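Home Explore Lists Log in

Lena Makowska
Thread

OK I finally finished stripping the old kitchen dresser I got from the tip shop and I have so many thoughts about finishes, so here we go!

First up: smell your old varnish before you sand it. Sounds daft, but shellac has a sweet, slightly dusty smell when you warm it with your thumb, and a dab of metho on a rag will soften it straight away. Mine went sticky in seconds. Shellac! No sanding at all!

So that meant rags and metho and steel wool, all through December, with the shed door open and the cricket on. Bliss.

The colour underneath was nothing like the colour on top. I'd been calling it "the brown dresser" for weeks and it came up almost honey. I rang Irena Cieślak to tell her and she said "well don't you dare stain it" – so I didn't.
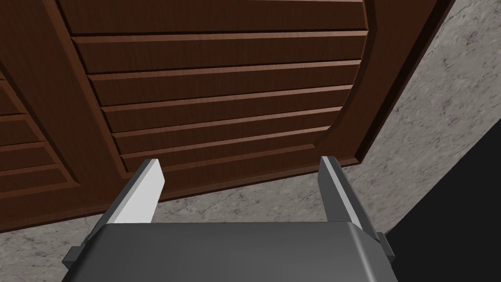 Next bit, oil or wax? I tried both on the back of a drawer, side by side. Oil gave more depth, wax felt nicer in the hand. I went with oil and then wax over the top once it had cured, and I love it.

Please, please lay your oily rags out flat to dry, outside. Don't scrunch them up in the bin. They can heat up by themselves and catch fire. I hang mine on the fence with pegs.

Thin coats! I know everyone says it. My first one was way too thick and stayed tacky for days (sulk). The next 2 went on with half a teaspoon or so on an old T-shirt, rubbed in until my arm hurt, and they dried beautifully.

Handles: soaked them overnight in warm water and dish soap, then went at them with a toothbrush. Anselmo Cantero reckons I should have left the grime on for character. We've agreed to disagree, very loudly.

Whole thing cost me $25 plus the oil. It's holding all my baking tins now and the drawers slide like anything after a rub with a candle stub.

Next up is a bedside table with a wobbly leg. If you've got a favourite glue for old joints, tell me, I want to hear all of it!

Recent from Lena Makowska
Candle stubs and sticky drawers
What I look for at the tip shop
Hide glue, first attempt
Shed tidy, part 2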